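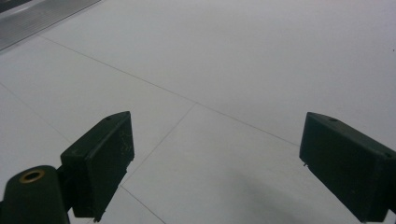

Pale tile, nearly wall to wall behind two dark green gripper fingers, with a ridged metallic strip in the top left corner. Floor people, this thread is for you!

1/ I've been reading up on old tile floors since January and I can't stop. My neighbor Deolinda Cordeiro lent me a shoebox of her father's order slips (he laid floors for 27 years) and I've gone through all 200 of them. Twice.

2/ The slips are so good. He wrote down the weather! "Rain, mortar slow." One bakery job ran 823 tiles, and he drew a tiny loaf next to the total.

3/ Favorite thing I've learned: plenty of tilers start from the middle of the room and work out, so the cut pieces end up along the walls. Go look at your kitchen. I'll wait.

4/ Also, grout color changes EVERYTHING. Same tile, darker grout, and suddenly you've got a grid. Tomás Pinheiro is firmly on team matching grout and we've been arguing for days.

5/ Next up is the bakery, if the owner lets me move a flour rack. Send me your hallways, your porches, your grandma's bathroom. I want to see them all!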